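About the Ballham bench

2 min read

Ballham is the evaluation group at Rerkley. We compare grippers, arms, wrist cameras and controllers for companies that have to choose between them, and we write up the results. We do not sell hardware and take no commission on it.

The group was set up in January with one bench. Vitalii Kovalchuk runs the arm and controller tests. Nayara Pimentel handles cameras and calibration. Reports are signed by both.

Most current work is on soft goods. Cloth separates grippers faster than rigid parts do, as a small error in pinch depth shows up at once in the fold. The standard task uses two arms and one folded cloth, with a grip at each end. 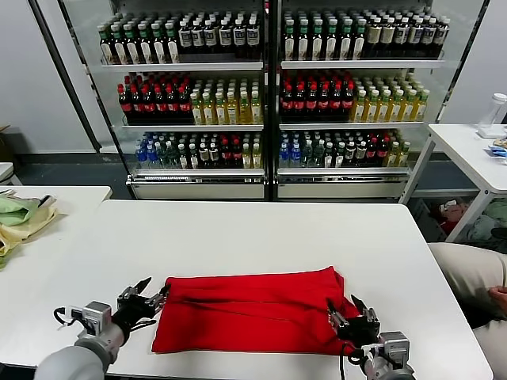 Ingeborg Hollenstein wrote to us that a fold test says more about the controller than about the fingers, and that she would want the same fingers run on two controllers before she trusted any ranking. We agree in part. The current protocol swaps one component at a time and repeats the full set after each swap – fingers first, then controller, then camera.

A full set is 47 grasps per configuration, of which the first 8 are discarded as warm-up. The log now holds 1,134 grasps. A grasp counts as a failure if the cloth slips before the lift is complete or if more layers come up than were asked for.

Camera position is scored separately. A wrist view gives good fingertip alignment but loses the far side of the cloth; a head view does the reverse.
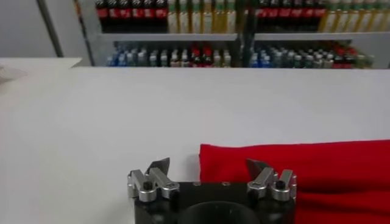
Jaw opening, closing speed and force limit are recorded with every run. Settings left at the supplier's default are marked as such in the report. Clients get the raw log with the summary, including failed runs.

Trarport and Lins use the same protocol, so their results can be read next to ours. Bench visits are by appointment, for groups of up to 20.

Search this site Search
Shares 8 Comments 1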